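Print this page | E-mail this page

FOR IMMEDIATE RELEASE

Ullinmont Credit Union Opens Small Savings Program to All Members

Members can start an emergency account with $10 and no monthly fee

Ullinmont Credit Union has opened its Starter Cushion account to all members after a trial at its Wultville branch. The account is meant for people who have little or nothing set aside for a car repair, a dental bill or a short paycheck. It can be opened with $10, has no monthly fee and does not require a minimum balance after the first deposit.

During the trial, 283 members opened an account. The average balance at the end of the trial was $700. Most of the money came in through small automatic transfers set for payday, and the most common transfer amount was $10.

The credit union started the trial after loan officers in Wultville saw the same kind of request come up again and again. Members were applying for short-term loans to cover bills that a modest savings balance would have paid. Many of them already had a regular savings account, but the balance was at or near zero and the account had not been used in months.

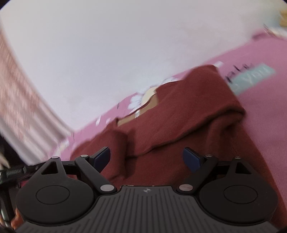
Staff at the branch asked members what had stopped them from saving. Some said they had been told to put away three to six months of expenses and had given up on the idea because the number was too large. Others said they had saved before, but the money sat next to their checking account and was spent on groceries or gas before the end of the month.

The Starter Cushion account was set up with those answers in mind. It is kept separate from checking and does not come with a debit card. It does not appear on the first screen of the mobile app unless the member chooses to show it. Money can be moved out at any time by phone, at a branch or through online banking, and there is no penalty for a withdrawal. Transfers to checking made before 4 p.m. are available the same day.

Members choose their own goal when they open the account. The suggested first goal is $700, the average balance from the trial. A member who reaches the first goal can leave the account as it is, set a higher goal or move part of the balance into a share certificate.

The account pays the same dividend rate as a regular share savings account. Dividends are credited monthly. 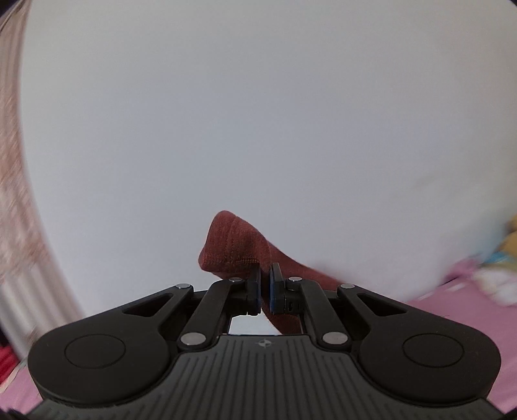
Withdrawals were expected and did happen during the trial. Car repairs were the reason members gave most often, followed by medical and dental bills. Members who took money out were not charged and were not asked to close the account. A paper reminder was mailed a month later with a form for restarting the automatic transfer if it had been stopped.

Members who are paying down credit card debt may also open an account. The credit union suggests that they keep making at least the minimum payment on every card, put a small amount into savings until the first goal is met, and then send the extra money to the card with the highest rate. Free one-on-one budget appointments are offered at both the Ullinmont and Wultville branches, in person or by phone. Members should bring a recent pay stub and a list of monthly bills.

Joint accounts are allowed. Members under 18 need a parent or guardian on the account.

The program will be reviewed in March. The review will look at how many accounts are still receiving deposits and whether fewer members are applying for short-term loans. Results will be posted in both branches and on the credit union's website.
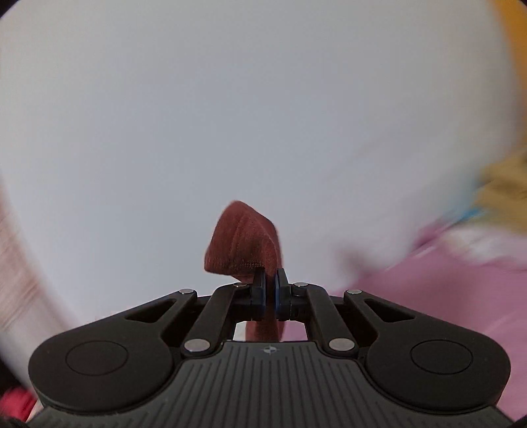 WULTVILLE, January 16, 2022 – Applications for the Starter Cushion account are now being taken at both branches and through online banking. Current members need only their member number. People who are not yet members can join and open the account in the same visit with a photo ID and proof of address.

Accounts opened during the trial will carry over with no change in terms, and those members do not need to do anything. Automatic transfers already in place will continue on the same schedule.

About Ullinmont Credit Union

Ullinmont Credit Union is a member-owned financial cooperative with 2,068 members and branches in Ullinmont and Wultville. It offers savings and checking accounts, auto loans, home loans and budget counseling.

Media questions may be directed to the member services desk at the Ullinmont branch during business hours.

Print | E-mail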